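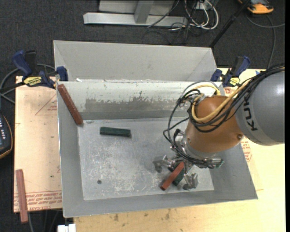

Trurik Metal Repaint Kit: A Long Review From a Very Full Garage

Paint chips off sheet metal wherever things get tossed against it day after day. You get that ragged patch of darker gray in the middle of a wall that used to be one clean color, and then the scratches start. I've got a garage full of metal in that state: a pair of steel shelving units, a coal scuttle, an old toolbox, the lid of a feed bin and a garden bench I bought from Adelmo Zuccaro down the road. So when the Trurik kit went on sale for $38 in December, I bought two and cleared the workbench.

I've now used up the first kit and made a good dent in the second, and I really like it!

What's in the box

You get a can of primer, a can of enamel (mine was the color they call Slate), a wire brush, three grades of sandpaper, a foam roller with a spare sleeve, a small angled brush, a tack cloth and a folded instruction sheet. The sheet is good. It's written in normal sentences and it tells you how long to wait between coats at different temperatures, so I didn't have to go digging around online with paint on my hands.

The angled brush was the happy surprise. I usually throw out the brushes that come in kits, but this one holds its shape, doesn't shed, and gets right down into the folded corners of a shelf. I've washed it over and over and it's still my favorite for edges.

Getting the old paint off

This is the dull part and the kit can't do it for you. The wire brush is fine for loose flakes, but on the toolbox I had a big area where the old paint was lifting at the edges and holding tight in the center, and I ended up using my own scraper. After that, the coarse paper to level the step between paint and bare metal, then the medium, then the tack cloth. If you can still feel the step with your fingertip, you'll see it through the enamel. I learned that on the first shelf and had to sand the whole thing again (the air in that garage got pretty colorful).

Wear a mask if the old paint is anything you didn't put on yourself, and test it for lead before you sand. The instruction sheet does mention this, though I'd have printed it bigger.

Primer

Lovely stuff. It goes on thin and a little streaky and I was sure I'd done it wrong, and then it levels out while you're making coffee. It grips bare steel and old paint equally well. I gave everything one coat except the feed bin lid, which got two on the underside.

Enamel

The roller is where this kit earns its money. On flat panels I got a finish with hardly any texture, just a very faint orange peel you only notice with a flashlight. It covers well, too. I did both shelving units and the coal scuttle out of the first can and still had enough for touch-ups. Two thin coats beat one thick one by a mile – my one thick coat, on a leg of the bench, sagged into a drip that I'm still looking at.

Slate is a bit bluer than the lid of the can suggests. I love it, but if you're matching something, paint a scrap first.

How it compares

I've used the Drarnum spray before, and for anything with bars or scrollwork I'd still reach for a spray. The bench would have gone a lot faster that way. For flat sheet metal, though, the roller wins easily, with no overspray on the car and no cloudy patches. Manuela Cattaneo lent me the last of her Grastum enamel so I could try them side by side on the back of a shelf. Grastum dries glossier and the smell hangs around longer. After a couple of months of cans and jars being dragged across both, the Trurik has fewer marks.

Gripes

The primer can is hard to reseal, and mine had a skin on it the next time I opened it. One spare roller sleeve isn't enough for a big job. And there's no stir stick, which seems like a funny thing to leave out after such a nice brush!

Would I buy it again?

Yes, and I'm going to, in the green this time. The toolbox still needs its second coat and Adelmo has told me there's another bench, in worse shape than the first, if I want to come and get it.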